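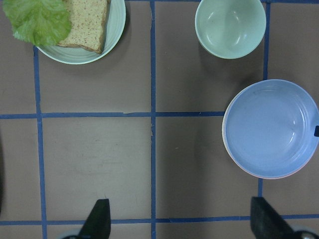
Brot, Salat, Teller. Mehr braucht es mittags nicht.

Seit dem Umzug nach Grisgate esse ich wieder Abendbrot, und zwar mittags. Das Wort stört dabei niemanden außer mir. Meine Großmutter hätte es einen Zustand genannt. Bei ihr gab es mittags warm und abends Brot, und wer die Reihenfolge vertauschte, war entweder krank oder aus der Stadt.

Schuld ist die Bäckerei Vilela. Die macht um elf das zweite Blech auf, und wer um zwölf kommt, kriegt noch das Körnerbrot oder ein mitleidiges Nicken. Ich habe mir also angewöhnt, um Viertel vor zwölf zufällig vorbeizugehen. Im August klappt das gut, da ist halb Grisgate am Meer und die andere Hälfte schläft.

Über den Belag lässt sich streiten. Ich war lange Anhänger der dicken Butter und bin inzwischen beim Salatblatt gelandet, was man Altersmilde nennen kann oder Cholesterin.
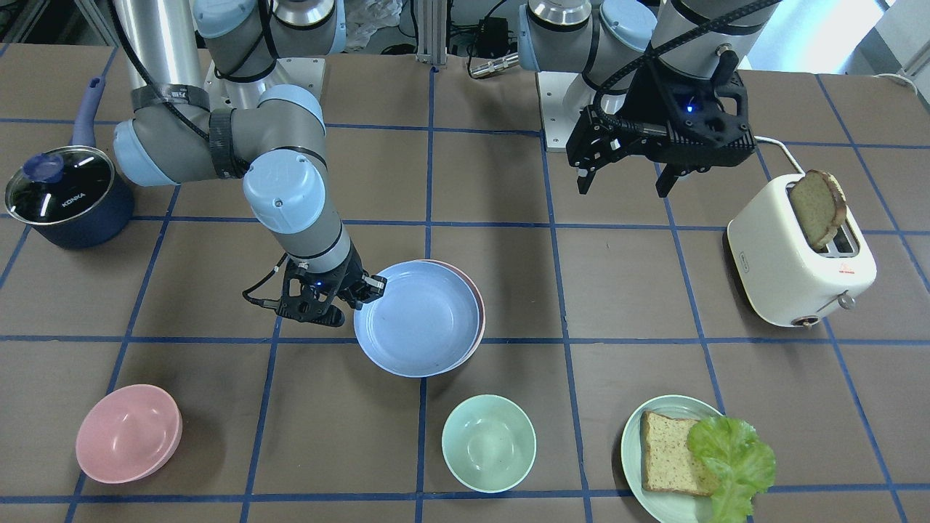

Was mich wirklich umtreibt, ist die Scheibendicke. Bei Vilela wird gefragt: »Geschnitten?«, und wer ja sagt, bekommt Scheiben, durch die man Zeitung lesen könnte. Selbst schneiden also. Mein Brotmesser von Cliretti ist 2 Jahre alt und schneidet Tomaten hervorragend, Brot eher nach Laune. Oben fein, unten Türstopper. Aus einem Laib werden so lauter Keile, die man gegeneinander legen muss, damit das Ganze waagerecht bleibt.

Im Supermarkt in Limwood gibt es übrigens eine Schneidemaschine zur Selbstbedienung. Ich stand neulich davor, las die Anleitung zweimal und habe dann Knäckebrot gekauft.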